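Bondham Transit moves the 9 again

Bondham Transit says the 9 bus will stop serving Hartono Square in August, which will come as a surprise to riders who believed it had stopped serving Hartono Square some time last winter.

Under the plan posted 22 July 2019, the 9 will run straight down Baltari Avenue and turn around at the Flilberg Street loop, skipping seven stops. The agency calls this a "reliability improvement." Buses are generally more reliable when they have fewer places to be.

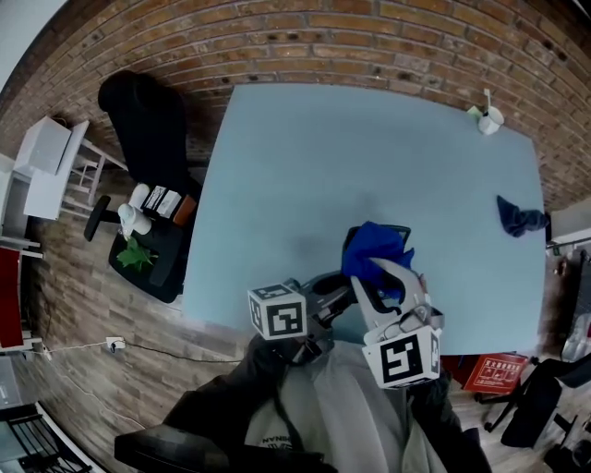 A blue cloth on a light blue table, by a brick wall.

Riders sent in 2,513 comments on an earlier draft, most of them opposed. The agency thanked everyone for their input and changed the color of the line on the map.

People who live near the square will be able to catch the 200 instead, provided they can get to Baltari Avenue, where the 200 stops, and where the 9 will also stop. The walk is uphill. A shuttle was considered and dropped because it would have duplicated service on the 9.
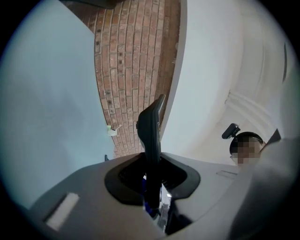 The shelter at Hartono Square, replaced this spring after two years of requests, will stay where it is. It has a new bench, a new roof and a schedule panel that still lists the old Sunday times. The agency says it has no plans to take the panel down.

Comments on the final version can be left at the Flilberg Street office, which the 9 will reach once the change takes effect. Until then, take the 200 and walk.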